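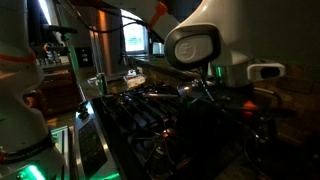
Two arms at the range, Grevdale test kitchen. Pan and long-handled utensil on the grates.

Setting up an arm over a hob: the rules we work to

Last updated 17 November 2020

Quick version of the house rules, as promised in May. Typed up between shifts so sorry for the gaps. Covers any arm that reaches over a cooker, gas or electric. Does not cover the fryer cell at Cusham, that has its own sheet.

Before you power anything

Read the arm maker's manual first. Then the cooker maker's. If they disagree on clearance, take the bigger number. Your own risk assessment sits on top of both and has to be written down - one done for the same arm on a different bench doesn't count.

Gas off at the isolation valve, not just at the knobs. Find the valve before you need it. Everyone on shift should be able to point to it.

Check the e-stop. One per arm is not enough if there are two arms in reach of each other: one press has to stop both. Press it, watch both stop, reset, write it in the log.

Cables

Biggest cause of trouble in our log by a long way. Any cable running down the outside of an arm wants enough slack for the full wrist turn and no more. Run the whole path slowly, gas off, with somebody watching only the cable. If it drops below the grate line at any point, re-clip it. Don't trust tape near heat, it lets go.

Same goes for anything hanging off the wrist. Leads, cords, lanyards. Tie back or take off before a burner is lit.

Speed and reach

Teach at the slow setting. Hands-on teaching with all burners off, always. First lit run no faster than the teaching run. Then go up in steps, 3 clean runs at each step before the next.

Set the software limits so the elbow can't swing into the walkway. With two arms, give each one its own zone and a shared strip over the middle burners. Only one arm in the strip at a time. If your controller can't lock that, you don't run both at once. No exceptions for demos.

Pans and utensils

Handles turned in and off the front edge. Pan centred on the burner. Put the utensil in the same spot every run, a mark on the teach sheet saves alot of arguing. Nothing on the grates that the job doesn't need. Tea towels, packets, paper - off the worktop next to the burners as well.

Lights

Know what each light on your kit means before you start, and print it out and stick it up. Colours are not the same from one maker to the next. Green on an arm does not mean safe to reach in. Treat it as live unless the e-stop is in and you put it in yourself.

Also, room lighting. Some of us like it dim for the cameras. Fine for recording, bad for setting up. Full lights on for teaching, cleaning and any time someone is inside the reach.

People

Two people for any lit run. One on the e-stop, doing nothing else. No phone. Swap after 5 runs, attention goes.

Nobody leans over to stir or taste or nudge the pan. Stop the arm, then reach.

Shutting down

Burners off, then valve, then park the arms, then power. In that order. Arms parked clear of the hob, it stays hot well after the flame is out. Wait befor wiping grates.

Log it. Run number, who was on the stop, anything odd. We are on run 146 and the odd ones are the useful ones.

Questions or corrections to Maximiliano Lucero. The teach sheet template is in the Riquelme folder, same place as last time.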